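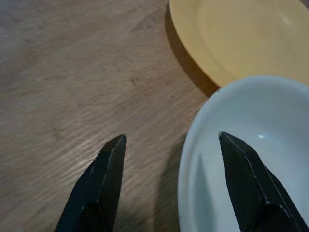
Canteen staff at Stindik get a say in the arms that will clear their tables

Anyone who has ever worked in a canteen will tell you that cooking is the part people thank you for, and that the clearing up afterwards is the part that does your back in. At Stindik, where 894 covers go out on a normal working day, the clearing up is now being shared, a little at a time, with a pair of robot arms known as Jin, and the people who have been stacking those plates for years have been asked (rather nicely, by most accounts) what they think about it.

The practice so far has been with the plainest things you could wish for: plates, bowls, cups, a fork, a few spoons. Picking up a shallow bowl by its rim is something most of us do while thinking about the bus home, but for a machine it takes a good deal of patience, and the tables used for practice are laid with an everyday sort of jumble.

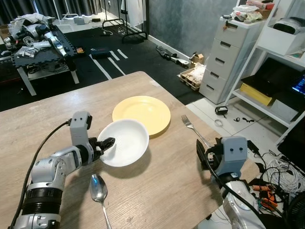 WERNTON, March – Stindik told its 60 canteen staff this week that no jobs will go when Jin starts work in the dining hall, and that the hours freed up will be moved to the serving counter and the breakfast kitchen. Grestex, the firm supplying the arms, has agreed to let staff sit in on the practice sessions, and the first few who went along came back with plenty to say, mostly on the subject of cutlery.

What changes first is the late shift. At present it ends with a long round of the tables, then the trolleys, then the racks, and it is a rare evening when everybody gets away on time. Under the new plan, one member of staff will look after Jin during the clear, moving it on when it gets in a muddle and taking over anything it can't manage, and the rest will start on the kitchen straight away. Stindik hopes this will bring the finish forward by 15 minutes, which may not sound like a lot unless you have a child waiting to be picked up.

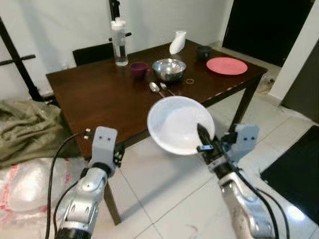

One of the late shift's longest-serving members said she was glad of anything that saved her wrists, though she would want it in writing that minding the arms counts as skilled work and is paid as such, and she did wonder who would be chatting to the regulars if everyone was out the back. Others at the staff meeting asked about training, and whether those who would sooner keep to the old way of clearing could do so. They were told yes, for the time being, and that the pay question would be answered before the start date.

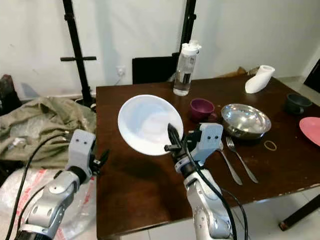
By our Wernton reporter

Training will be open to all shifts and done in paid time, with 2 places at each session so that people can bring a workmate along if they'd feel happier that way. Breakages will be noted in the same book as everybody else's. The Sunday lunch, always the busiest and the one with the most gravy, will go on being cleared by hand for now, and staff will be asked again before that is changed.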